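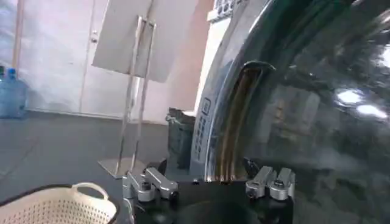
Gripper at the washing machine door, laundry task.

Call for participants: can a machine do the washing yet?

The Unholm household chores study is looking for people who do their own laundry and are willing to compare their work with a robot's. You do not need any technical background.

The short answer to the question so far is "some of it, slowly". Opening a washer door, emptying a drum and hanging up a sheet are separate jobs for a robot arm, and it can be good at one and poor at the next. Socks are still a problem. We want to know how much help would be enough for you to want it at home.

What you will do
You will come to our rooms in Skarkley for two sessions. In the first you load, unload and hang a wash in your usual way while we film your hands. In the second you watch the arm attempt the same wash, stop it whenever you would have stepped in, and fill in a short form. Each session lasts up to three hours, 6 hours in all. Tea and lunch provided.

Who can take part
Adults who do at least one wash a week at home. We would especially like to hear from people with stiff or painful hands, and from anyone who has worked in a launderette or hotel laundry. Please do not apply if you took part in the Drudum folding trial.

Payment
£595 on completion of both sessions. Travel within Skarkley is not paid separately. If you leave after the first session you will receive half.

How to apply
Write to the Csizmadia Workshop, Skarkley, marking your letter "Laundry", and tell us what kind of machine you have and who you wash for. Places are limited and sessions run until the end of March.

Last updated: January

Contact | © Unholm Study, Csizmadia Workshop | Back to top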